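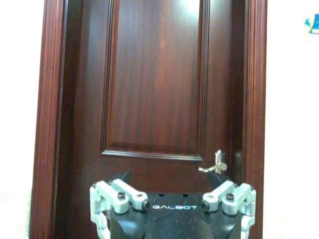 Dark wood with a glossy finish

Starkora Fig & Cedar Reed Diffuser, 198 ml
By Hutchins Home Fragrance

We've been waiting ages to put this one on the site! Starkora is the scent everyone at Hutchins wanted to take home while it was still being mixed, and now it has its own bottle, its own box and a refill to go with it.

It opens green and a bit milky, like a fig leaf when you snap the stem, and then the cedar comes through and stays. There's a little black pepper in there too. Jingyi Jin, who blends all our oils, tried it with vanilla first and we all thought it smelled lovely but rather like pudding, so out the vanilla went. What's left is warm without being sweet, and it suits people who say they don't like home fragrance (my dad has one in his study, and he complains about everything).

The bottle is heavy smoked glass with a cork stopper. The reeds are natural rattan and come wrapped separately in the box, so the oil stays sealed until whoever gets it wants to start using it. That makes it a good one to buy early and tuck away. December birthdays, we're thinking of you.

How to set it up

Stand the bottle on a tray or coaster somewhere level. Take out the stopper, put in half the reeds and leave them overnight. Turn them over in the morning and see how you get on. If you'd like more scent, add the others. A small room often does very well on half, and the oil lasts longer that way.

Flip the reeds whenever the scent seems to have faded. Try to keep the bottle off radiators and out of strong sun, which dries the oil up quickly, and wipe up any drips straight away, as the oil can mark varnish and paint. Keep it away from children and pets, and wash your hands after turning the reeds.
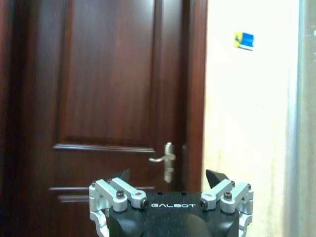 Refills

The 600 ml refill comes in a plain aluminium bottle with a pouring lip, and it works out much cheaper than buying new each time. Use fresh reeds when you refill. Old ones get clogged with dust and you'll wonder where the smell has gone! Spare reeds are sold in bundles, and they fit the Tastel and Indcombe bottles as well.

If you're changing to another scent, rinse the glass with warm soapy water and let it dry fully first. Fig and cedar hangs about.

What's in the box

Smoked glass bottle filled with Starkora oil
Cork stopper
Bundle of rattan reeds
Card with care notes

Weight when packed: 368 g
Gift wrap: brown paper and cotton ribbon, add at checkout
Also in this scent: candle, room spray, drawer sachets

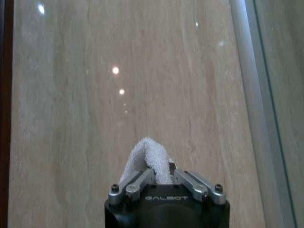

GALBOT, black and silver

From our customers

"Bought one for my sister and went back for my own the same evening. It's on the landing and I catch it every time I come upstairs. Can you please do a hand wash?" Juniper Haddad

We can, and we're working on it. The first batch of the diffuser is roughly 3,000 bottles, with the next one planned as soon as the new glass arrives. If it shows as out of stock, leave your email in the box by the price and we'll write when it's back.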